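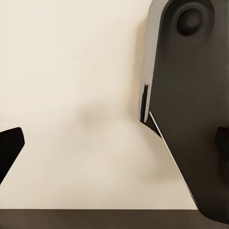

February, late afternoon, Jaltier glaze bench. Finally sat down with the matte charcoal tests, the ones I've been promising everybody since before the holidays, and I'm happier with them than I expected to be! The colour I keep carrying in my head is a dark grey that stays smooth and soft under the light, a touch lighter toward the upper middle and going darker down to the lower right, with a pale grey strip alongside to wake it up. Our Lellemico base is nearly there on the flat tiles (lovely to touch, like a river stone) but on the mugs it still goes glassy wherever it pools, mostly inside the foot.

So, for whoever picks this up next. I mixed a 600 gram batch, sieved it twice, and left it overnight with the lid on. Please do stir it right from the bottom — the heavy stuff settles like cement and you'll think the bucket is empty of it when it isn't. Two coats with the wide brush were plenty. Three crawled at the rim on the Ziltiva clay, and I had to grind a bit off the kiln shelf, which was my own silly fault for skipping the wax.

The slow cooling helped a great deal. I held it for 9 minutes at the top and then let it drift down with everything plugged up, and the shine came off nicely on all but the mugs. I'd like to try the same again on the Ogundipe stoneware, with a little less feldspar, before we fiddle with anything else.

Still to do: order more wax, relabel the grey buckets, and find the good sieve, last seen near the sink.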